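Last updated: May

Yolandi Matlala looks after one arm at the Drellmont workshop, a bench unit that picks up bags, cloths and other soft goods. She has had it for 3 years. Most of her time goes to the gripper end.

"The arm itself hardly needs me," she says. "I grease it when the schedule says to and otherwise leave it alone. The fingers and the bracket are where the hours go."

Her morning check takes 12 minutes. She wipes the finger faces with a damp rag, closes them on a strip of paper and pulls. If the paper slides out she looks at the pads first and the closing force second. Then she puts a driver on the bracket screws, with the power off.

"Fernanda Rocha set the force at 65 percent when we installed it, and I've kept it there. Thin plastic is the hard one. You squeeze more and the bag just folds up and slips sideways." 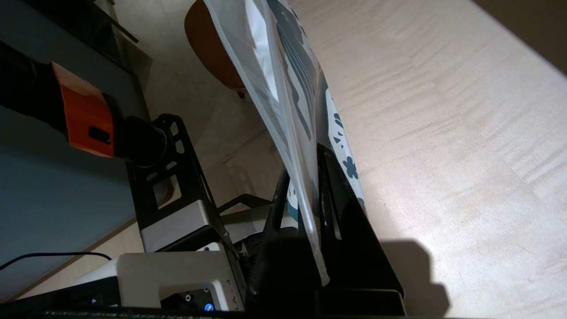

The gripper with a plastic bag between its fingers, beside a patterned cloth.

The cable gave her the most trouble. On the first setup it was tied too short and pulled at the connector whenever the wrist turned all the way over. She replaced it 3 times before she rerouted it with a longer loop.

"I kept ordering the same cable from Stalletby and blaming the cable. Zdenka Tomić came by, turned the wrist by hand and showed me where it went tight."

She now does the same with every new cable, turning each joint slowly to its limit before any ties go on. After a finger change she also runs the zero routine again and writes the offset in the log.

The next job is a spare set of fingers. Matlala wants them drilled and fitted with pads ahead of time, so a swap can be done over lunch.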